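Randadholm 口述食谱抢救计划：第二季度进展报告
呈：Runden 基金资助管理部

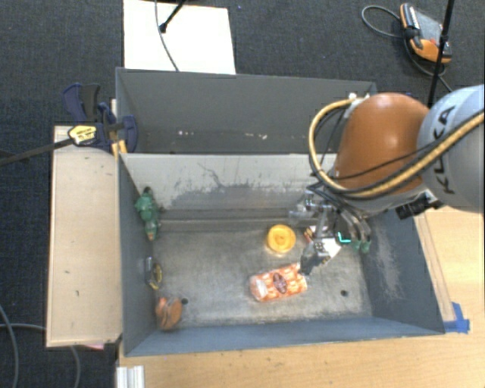

图一：两只灰色料箱与 KUKA 机械臂

一、先说结论

经费够用，进度落后，士气尚可。按照贵部模板的要求，进度一栏应在“正常”“略有延迟”“严重延迟”中择一填写，我们填的是“略有延迟”。“略有”二字在项目组内部有过讨论，最后以表决方式通过。

本季度的任务有三块：访谈录音的转写，食谱条目的核对，以及把核对过的条目录入 Norkano 数据库。第一块基本完成，第二块做了一大半，第三块的情况见第四节，建议阅读前先喝口茶。

二、访谈与转写

Meesuk 河两岸的六个村子都已走完。原计划里每村访谈两天，实际上没有哪个村肯在两天之内放我们走。第一天通常谈不到做菜，要先谈女婿、鱼价和庙里的屋顶；第二天开始谈做菜，但谈的是邻居家做得如何不对；真正的做法一般在第三天下午出现，那时录音机往往已经没电。下季度的差旅预算我们据此做了调整，附表中有说明。

转写由 Thitima Jaidee 主持。她的原则是受访者怎么说就怎么记，包括咳嗽、骂狗以及中途出去收衣服。我曾建议删去收衣服的部分，她回答说，那锅汤正好炖了收一趟衣服的工夫，删了就没有火候。这一条后来写进了转写规范。

目前数据库待收的条目总数为 2,616 条。这个数字比立项时的估计高出不少，原因之一是同一道酸鱼汤有很多种叫法，原因之二是叫法相同的往往是不同的汤。合并工作正在进行，最终数字会下降，请贵部届时不要理解为我们弄丢了东西。

三、核对

核对的办法是照着条目做一遍，再请原讲述人尝。立项评审时有位专家认为这部分“略显轻松”，我们诚恳邀请他下季度前来参加发酵虾酱一组。

困难主要在计量。讲述人使用的单位包括“一把”“一大把”“我妈的一把”，以及“放到你觉得多了为止”。我们试过统一折算成克，结果做出来的东西，讲述人尝过之后很客气地问是哪个村的菜。现在的做法是原话保留，旁边附一个参考克数，并注明参考克数仅供参考。Theerawat Duangkaew 负责称量，他的手如今也成了一种单位，项目组内部称为“标准把”，比实际通行的一把略小。

本季度有四道菜未能通过核对。其中两道是盐的问题，一道是锅的问题，剩下一道是讲述人改了主意，声称自己从来没有那样说过。录音里她确实那样说过。我们放给她听，她说录音里的人不会做菜。该条目暂列“存疑”。

另有一类条目值得单独提一句，就是讲述人只记得吃过、没有做过的菜。这类菜占的篇幅不小，描述也最动人，可惜通常从“端上来的时候”讲起。我们决定单设一类收录，不做核对，只把同一道菜的几份回忆排在一起。几份回忆之间很少有相符之处，连汤是什么颜色都谈不拢，但都认定后来再也没有人做得出来。

四、数据库

Norkano 数据库按期上线，这一点是事实。上线之后的第一个星期三，全部条目的“主料”一栏变成了“其他”。供应商查了两天，答复说系统运行正常，是我们的主料种类超出了预设的选项。预设选项里有牛肉、鸡肉和猪肉，没有蚂蚁卵。

经协商，对方同意把主料栏改为自由填写，代价是搜索功能暂时不能搜索主料。眼下若想找鱼，要按村名进去，一条一条地翻。项目组里年纪大些的成员觉得这样很好，跟翻本子差不多。我们没有把这条意见转给供应商，怕他们当作验收通过。

录入工作因此慢了下来，目前完成约四成。补救办法是先录字段没有争议的部分，也就是菜名、村名和讲述人姓名。菜名后来也有了争议，见第二节。

五、经费

总体支出低于预算。差旅超支，设备结余，两项相抵后仍有余款。设备结余来自第二台录音机没有买，差旅超支有一部分要归因于只有一台录音机。这两件事放在一张表里看有些刺眼，所以我在此主动说明。

食材一项，票据不齐。集市上的摊主大多不开票，有一位肯开，写的是“绿的，一堆”。我们已将原件粘贴在册，请贵部财务酌情认定。若需补充说明，我可以证明它确实是绿的，也确实是一堆。

六、下季度安排

完成余下条目的核对，重点是发酵类，需要等。发酵类的进度由坛子决定，我们能做的是按时去看它。

与数据库供应商商定搜索功能的恢复时间，并争取把蚂蚁卵列入正式选项。

九月份在 Randadholm 的旧渡口办一次试吃，请六个村子的讲述人到场。座次尚未排定。Thitima 认为酸鱼汤的几位讲述人应当分开坐，Theerawat 认为应当坐在一起并且录音。经费里有一笔“不可预见费”，目前没有动用，我们倾向于留到那天。

七、需要贵部协助的事项

一是准许把设备结余转一部分到差旅，金额见附表。二是将季度报告的截止时间由上午九点改为下午，上午九点是集市收摊的时候，好的虾都在那之前。三是请告知“成果可量化程度”一栏应当如何填写。上季度我们填了“一大把”，被退回来了。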